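Hauswirtschaft und Textilpflege, Handout zu Einheit 8: Wäsche sortieren und in den Korb legen

Heute geht es um einen Handgriff, den fast alle für selbstverständlich halten und der trotzdem wunderbar viel Stoff zum Üben hergibt: ein weiches Teil aufnehmen und geordnet ablegen. Grundlage ist das Kapitel »Weiche Ware« im Skript Mayrhofer.

Begriffe vorab
Griffstelle: der Punkt, an dem der Stoff gefasst wird.
Fall: wie der Stoff von dort nach unten hängt.
Saum: unsere wichtigste Orientierung!

Wer ein Teil in der Mitte fasst, bekommt ein Bündel mit vielen Falten. Am Saum gefasst, hängt es länger und lässt sich viel leichter ausrichten.
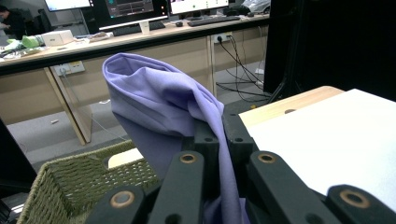

Glatte Stoffe rutschen gern, Frottee verzeiht fast alles. Probiert unbedingt beides aus – der Unterschied ist verblüffend! Für die Übung reichen Teile bis 500 Gramm, schwere Handtücher (über 900 Gramm) kommen erst in der nächsten Einheit dran.

Ablegen im Korb
Den Stoff über die Korbmitte führen, das untere Ende zuerst aufsetzen, dann langsam nachgeben. Nicht fallen lassen. Der Rand bleibt frei, sonst zieht das nächste Teil das vorige wieder heraus.
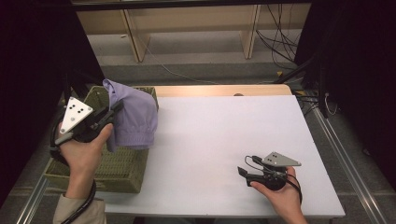
Bei Körben mit Geflecht bitte auf feine Maschenware achten, die bleibt an rauen Stellen schnell hängen. Ein eingelegtes Baumwolltuch hilft.

Bis zur nächsten Einheit: Übungsblatt Niltetti, Aufgaben zu Griffstelle und Fall. Bringt gern eigene Stoffe mit, je unterschiedlicher, desto schöner!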